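Old desktop shuts itself off after a few minutes. Worth fixing or not?

Posted in Home Computers — viewed 3492 times

tulatar_road
I have an older tower that I use for bills, email and scanning family papers. It has a 500 GB drive and Windows 10 on it. Starting in September it began shutting off without any warning. No blue screen, no message, just off. If I turn it right back on it runs for a minute or two and goes off again. If I leave it alone for an hour it will go roughly 12 minutes.

The fan is louder than it used to be. I've blown out the vents from the outside with canned air and tried a different wall outlet. The computer is 8 years old and has never been opened. A shop in town wants a bench fee just to look at it, and I don't want to pay that if the answer is going to be "buy a new one." I can use a screwdriver but I've never worked inside a computer. Is there something I can check myself?

solance22
Could be the power supply. Mine did that and I ended up getting a new computer. At eight years old I wouldn't put money into it. Copy your files off first.

Purnness
Copy your files off first, yes, but I wouldn't throw it out yet. The fact that it runs longer after it has been sitting for an hour points to heat. A bad power supply usually doesn't care how long the machine has been resting, although it can, so don't rule it out completely.

Start with the temperature. Go into the BIOS setup right after you turn it on (the key is usually F2 or Delete) and look for a page called hardware monitor or PC health. Leave it on that page and watch the CPU number. If it keeps climbing and the computer shuts off while you're sitting there, you have your answer, and Windows has nothing to do with it.

Next, unplug everything, hold the power button in for a few seconds, and take the side panel off. Look between the fan and the metal fins under it. On a computer that has never been opened there is often a mat of lint packed in there, and canned air from the outside won't reach it. Hold the fan blades still with a finger while you blow it out.

If it still runs hot after that, the thermal paste has probably dried up. Run the computer for a few minutes before you take the cooler off, shut it down and unplug it, then twist the cooler a little as you lift. Dried paste can pull the processor out of the socket along with the cooler. Clean off both surfaces with rubbing alcohol and a coffee filter. I used a small tube of Szabo paste last time, but any brand is fine.
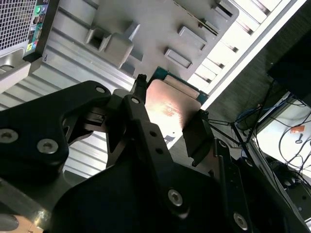
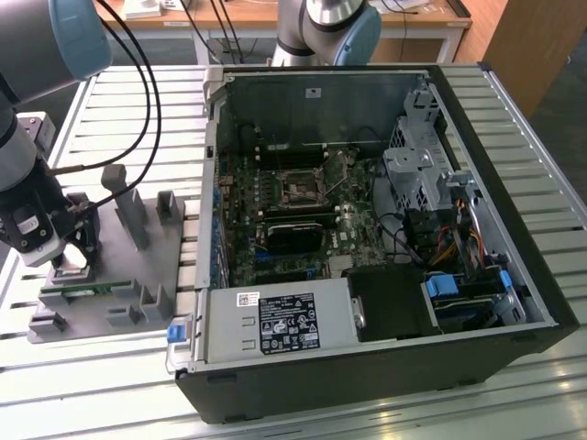
Paste is cheap, so don't try to save the old stuff or add new on top of it. Put a dot the size of a pea in the middle and let the cooler spread it when you tighten it down. It goes on the metal top of the processor, the copper-colored side in the first picture, and never in the socket. If the chip does come out, lift the lever before you put it back, line up the corner mark, and let it drop in under its own weight. Tighten the cooler screws a little at a time, going corner to corner. Plug the fan back in before you close the case — I've forgotten that one myself.

If the temperature looks normal in the BIOS and it still shuts off, then I'd try another power supply. Get one with the same connectors and at least the same wattage as what's printed on the old one.

tulatar_road
Thank you both. Files are copied. The CPU number was at 91 and still going up when it quit on me. I took the panel off and there is a gray blanket of lint under the fan, so I'm going to clean that out tonight and try it again before I touch the paste.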